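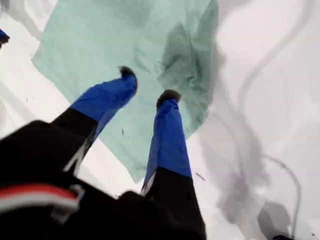

4. Premier repassage et réglage de la vapeur

La notice imprimée de la centrale Sistel 800 consacre quatre lignes à la première mise en chauffe et deux pages aux accessoires en option. Nous avons inversé la proportion. Avant de toucher au moindre bouton, choisissez un tissu d'essai qui ne vous manquera pas : une pièce unie, de teinte claire, posée sur une surface blanche, comme le tissu vert menthe tout froissé de la photo. Sur un fond pareil, une goutte d'eau calcaire ou une trace brune venue de la semelle se repère sans effort. Un torchon à carreaux foncés cachera tout, jusqu'au jour de la chemise.

4.1 Remplir le réservoir

1. Débranchez l'appareil. L'autocollant affirme que l'on peut remplir « à tout moment » ; nous ne le conseillons pas.
2. Retirez le réservoir en tirant vers vous, sans le basculer.
3. Rincez-le deux fois à l'eau froide et jetez cette eau.
4. Remplissez jusqu'au repère MAX. Un réservoir plein donne environ 15 minutes de vapeur en débit fort.
5. Remettez le réservoir en place jusqu'au déclic.

Note : l'« eau parfumée spéciale centrale » vendue par Likley n'apporte rien au repassage. Elle sent bon pendant la première chemise et laisse un dépôt collant dans le conduit. L'eau du robinet suffit si elle est peu calcaire ; sinon, coupez-la pour moitié avec de l'eau déminéralisée.

ATTENTION – N'utilisez ni vinaigre, ni amidon, ni eau de sèche-linge dans le réservoir.

4.2 Première mise en chauffe

1. Posez le fer sur son socle, semelle à plat.
2. Branchez l'appareil sur une prise murale avec terre. Pas de multiprise.
3. Placez le thermostat sur deux points et attendez que le voyant reste fixe. Un voyant qui clignote lentement signifie que l'appareil chauffe encore, quoi qu'en dise le dépliant rapide, qui les confond.
4. Tenez le fer au-dessus d'un évier et appuyez sur la gâchette par pressions courtes. Les premiers jets peuvent contenir de l'eau et des particules blanches.
5. Continuez jusqu'à obtenir une vapeur régulière.
6. Passez ensuite la semelle sur le tissu d'essai, à plat, sans appuyer.

Si des taches apparaissent, videz le réservoir une fois l'appareil froid et reprenez au point 4.1. Si elles reviennent après 3 rinçages, ne vous obstinez pas : la cuve est probablement en cause et l'appareil relève de la garantie.

4.3 Choisir la température

Le programme « Auto-Textile » promet un réglage unique pour toutes les matières. En pratique, il est trop chaud pour l'acétate et trop timide pour le lin. Fiez-vous à l'étiquette du vêtement :

Un point : acrylique, acétate, polyamide. Vapeur coupée.
Deux points : laine, soie, polyester. Vapeur faible, sur l'envers.
Trois points : coton, lin. Vapeur forte.

Étiquette absente ou illisible : commencez à un point, sur un ourlet intérieur, puis montez d'un cran si les plis résistent. Pour un mélange, c'est la fibre la plus fragile qui décide.

Commencez toujours la séance par les pièces délicates. La semelle monte vite en température mais redescend lentement : comptez 17 minutes pour passer de trois points à un. Le voyant n'indique pas ce refroidissement.

4.4 La housse et la table

La housse réfléchissante Makris est présentée comme capable de repasser « les deux faces à la fois ». Nous n'avons pas constaté de différence sur le coton épais. Sur les tissus fins, elle renvoie assez de chaleur pour lustrer un pantalon sombre – baissez alors d'un cran. Une housse en coton ordinaire sur un molleton propre fait très bien l'affaire.

1. Réglez la table à hauteur de hanche.
2. Tendez la housse sans pli, puis serrez le cordon.
3. Vérifiez que le cordon vapeur ne frotte pas contre le bord du plateau.

ATTENTION – Ne défroissez jamais un vêtement porté. La vapeur brûle à travers le tissu, même à faible débit.

4.5 Après chaque séance

1. Coupez l'appareil et débranchez-le.
2. Videz le réservoir, y compris si vous comptez repasser le lendemain.
3. Laissez refroidir complètement avant d'enrouler le cordon.

La cassette anticalcaire Vernamby est à remplacer quand les granulés changent de couleur. Le compteur intégré, lui, réclame une cassette neuve à date fixe, que l'appareil ait servi ou non. Regardez les granulés. Pour le détartrage de la cuve, voir la section 6.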